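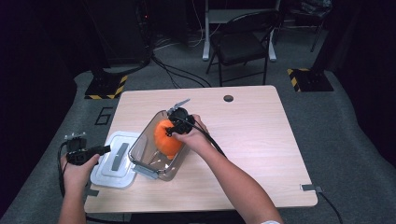 2021-02-09

Cold again and the path iced over by the bins. Took me ten minutes to get the side gate open and then I didn't need to go out of it after all, as the paper had been put through the front.

The Kalevmont Inn has started its search for a neighbour of the year. It was on page 5, with a form to cut out. They normally do it at the summer fair with a show of hands, but with the fair cancelled last year and nobody sure of this one, they are asking for names on paper or by email, and the winner gets a meal for four whenever the inn can open its dining room, plus 100 pounds to give to a good cause. Closing date is the first Friday in March.

I have decided to put Yamila Herrera forward. I thought of her straight away and then spent most of the morning wondering if she would mind. She doesn't like fuss. When the Clornance Road residents gave her flowers in the autumn she handed them on to the bus driver.

The form gives you a box about the size of a matchbox for your reasons, so I wrote mine out in rough first. She has run the shopping round since last March, every week, which is 52 weeks near enough by the time the names go in. She does the chemist on Mondays and the big shop on Thursdays. She keeps a list of who takes what milk. When the Rezaei shop was short of flour she drove to Plivodard and came back with a sack, and split it into bags on her own doorstep. She rang Mrs Tuttle every evening for the whole of November after the fall. She got the lamp outside the library mended by writing to the council until they sent a man.

That came to a page and a half. I cut the lamp, then put the lamp back and cut the flour. Then I thought the Rezaei family might read it and like to see the shop mentioned, so the flour is back in and the milk has gone. I had to write very small. My hand isn't what it was and the last line goes up the side.

Rang Joan at eleven to ask if she would sign as second name, as you need two. She said she had been going to nominate the man who clears the drains on Plivodard Lane. We talked about him for a while. I said she could still do him and sign mine too, the form doesn't say you can't. She went off to find her glasses and read me the small print, and it doesn't. So she will sign mine tomorrow and I will sign hers. I will leave it in her porch under the brick and she will post it back.

Soup for lunch. Leek, a bit thin. Finished the bread.

In the afternoon I rang the inn to check whether you could put someone forward without telling them. The girl who answered said yes, but if they get to the last few they have to be asked before their picture goes in the paper. She said last time they had more than 2,000 votes once it went to the public, which seems a great many for a place this size, and I suppose people's cousins join in. She was pleasant. She said the kitchen had been shut so long they had lent the big pans to the church.

Yamila came by at half past three with my tablets and the wrong marmalade, which she apologised for. I had the form on the hall table in full view and had to put the post on top of it. She stood back by the gate and we talked about the ice. She says the grit bin on the corner is empty and she has reported it. I nearly wrote that in as well, but there is no room.

She asked if I wanted anything from the garden place, as she is going on Saturday if they are still doing collections. I said seed potatoes, and some of the white string. I gave her the money in an envelope and she pushed half of it back through the letterbox, so that will have to be sorted out on Thursday.

Brought the washing in at four, stiff as a board. Hung it over the doors. The back bedroom radiator is only warm at the bottom and will need bleeding, but I can't remember where I put the key.

Wrote the envelope for the inn and found I had only second class stamps. There is time enough for second class.

Radio until nine. More snow on the way from the east, they say. Put the form in a plastic sleeve ready for Joan's porch.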